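Open day crowd watches robot tidy desk, goes home to untidy desks

Skidetti opened its Prindar workshop to the public on Friday, and a fair slice of the town came to see a machine put a mouse on a mouse mat. 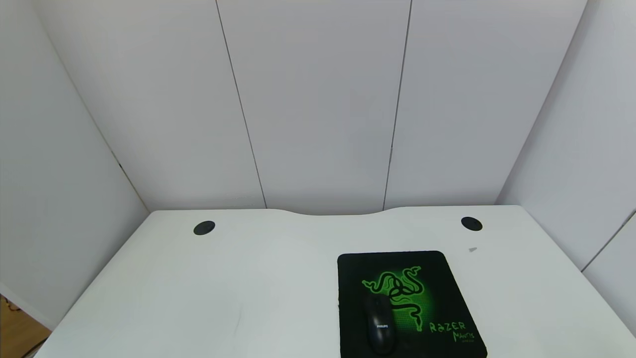
A desk in one of the white-walled booths at Skidetti, with mouse and mat.

The company moved into the old Karppinen joinery works last year and has since been the subject of a good deal of local guesswork, most of it involving drones. What it makes is an office-tidying robot called Lustix, a two-armed unit on a wheeled base that is meant to roll up to a desk after hours and put things back where they belong. Cups go to the kitchen. Pens go in the pen pot. Mice go on mats.

The doors opened at 9 am and the sign-in sheet had 88 names on it by closing time, one of them in crayon. Visitors were taken through in small groups, past a sausage sizzle that did better business than the gift table, and asked to stand behind a strip of yellow tape.

The practice booths are plain white affairs with plain white desks, and anyone hoping for something out of a film had to make do with the robot's wheels, which do light up. Andor Fodor, who runs the testing side, told the first group that white was harder than it looked. A pale desk against a pale wall gives a robot very little to go on, he said, and the cable holes at the back were a particular nuisance early on because the software took them for coasters.

"It put a cup on one every chance it got," Mr Fodor said. "Very neatly, too."

The demonstration itself ran for nine minutes. Lustix rolled up, paused for what felt like a full council meeting, then collected a stapler, a banana and a set of keys and carried them off to three separate trays. The banana got a round of applause. The mouse was left until last, and it was plainly the event people had come for, once they had been told it was difficult.

It is apparently quite difficult. A mouse is small, rounded and slippery on top, and it has a right way round. On the first go the robot set it down facing the visitors, as though inviting one of them to have a turn. On the second it picked up the mat as well. On the third it placed the mouse squarely on the mat with the buttons to the back, withdrew both arms and rolled away, and a man near the tape said "there you go" in the tone generally used for toddlers and reversing trailers.

Questions were taken afterwards. Would it do dishes? No. Would it do a teenager's bedroom? Mr Fodor said the company had no plans in that direction and looked like a man who had been asked before. Would it take anyone's job? He said he had not yet met anyone whose job was putting mice on mats, and a woman from the back said he was welcome to visit her office.

There was also some interest in what the robot does with things it doesn't recognise. The answer is that it leaves them alone and adds them to a list, which a person then reads in the morning. Last week's list, pinned up beside the kettle, included "shoe", "other shoe" and "soft item, possibly lunch".

Skidetti hopes to have Lustix working nights in a real office by September. The company would not name the office but said the staff there had been warned, and that several had already cleaned up.

Younger visitors were allowed to drive the base around a ring of witches hats using a handheld controller. This was the longest queue of the day and the only part of it to produce an injury, when a board member stepped back onto a rake at the edge of the car park. He is understood to be fine. The rake had not been on the list.

Another open day is planned, with a date to be put up on the workshop gate.

Comments

gumleaf_deb: Took the kids. They now want a robot. I now want a robot. The banana bit was worth the drive.

Trev from Prindar: My grandfather worked in that building when it was Karppinen's. Nice to see the lights on again, whatever they're making.

sparehalf: Gaming mat and an office mouse, someone over there is living a double life

K. Lowe: Parking was a shambles. Snags were good.

gumleaf_deb: @K. Lowe you could have parked at the oval like everyone else

Contact the newsroom | Corrections | © Prindar local news. All rights reserved | Back to top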